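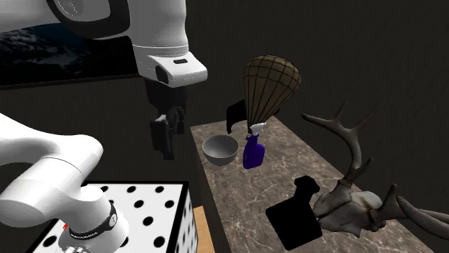 Keeping a Kitchen and Workshop Inventory in a Spreadsheet

A stock list works best when every item has one row and every row has the same columns. The layout below uses six: Item, Place, Unit, On Hand, Minimum and Last Checked. Type these headings in row 1 and start the items in row 2.

Freeze the headings. Open the View menu, choose Freeze, then one row. The headings stay on screen as you scroll down the list.

Keep numbers and units apart. A cell holding "2 lb" is text and cannot be added up. Put 2 in the On Hand column and lb in the Unit column. The same goes for screws, sandpaper and paint. If flour is bought by the pound and used by the cup, pick one unit and stay with it.

Use a drop-down for Place. Select the cells under the heading, open Data Validation and choose List. Enter the places separated by commas: Pantry, Freezer, Under Sink, Bench, Shed. Without the list you will end up with "Shed", "shed 1" and "the shed", and the filter will treat them as three places.

Flag what is low. With On Hand in column D and Minimum in column E, enter this in G2 and fill it down:

=IF(D2<E2,"Buy","")

Use D2<=E2 if you want the flag when stock reaches the minimum and not only when it drops under it. Filter column G for "Buy" before going to the store. Copy the visible rows to a second sheet and print that one.

Setting the minimum. Take what the household uses between two shopping trips and add one package. For wood screws a minimum of 50 is enough for small repairs; a box of 200 then lasts well. Dishwasher tablets and trash bags follow the same rule. Spices do not need a minimum — enter 0 and check them by eye.

Dates. Press Ctrl and the semicolon key to enter today's date as a fixed value in Last Checked. Do not use =TODAY() in this column. It changes each time the file recalculates, and the record of the check is lost.

Sorting. Click any cell in the list and sort by Place, then by Item. Leave no blank rows inside the list, or the sort may stop at the gap. Merged cells also cause trouble here. Unmerge them first.

File size is no concern. A list of 1,000 rows opens quickly on an old laptop. What slows it down is pasted pictures of labels, so keep those in a separate folder and type the file name in a Notes column.

Save a dated copy each December, after the full count, and clear the Notes column in the working file. Rows for items you no longer buy can be moved to a sheet named Old.

Ruaridh Hepburn, Arkby
Last updated 2022-05-12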